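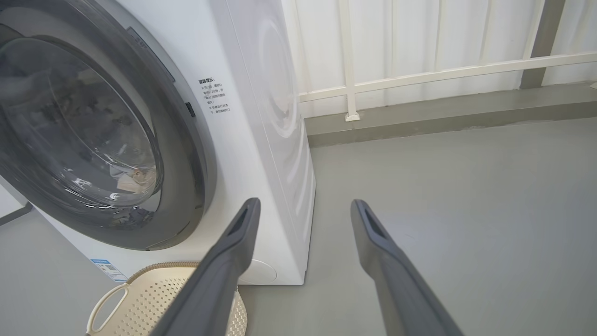 Valter Nordin wrote in to ask why his arm keeps stalling halfway through opening the washer door, when it will lift a full basket without trouble. Lifting and pulling load the joints differently, so test the door as a job of its own.

Start with the machine switched off and the door unlatched by hand. Get the swing right first, then add the latch.

Park the base before you tune anything. Ours sits on a rubber mat with two strips of tape on the floor for the front feet. If the base creeps, every saved position after that is wrong.

Follow the hinge. A door moves in an arc, and a straight pull fights it. We saved 21 points along the curve; with 20 or fewer it jerked near the end.

Keep the basket low and close to the door. Open the fingers wide before going in for cloth, and close them slowly — towels bunch up and slip out of a fast grip.

Tie the wrist cable back with some slack. Ours is 330 mm from the last clip to the plug, and it still snagged on the door rim once.

Wipe the finger pads between loads. Lint builds up in March, when the heavy blankets get washed.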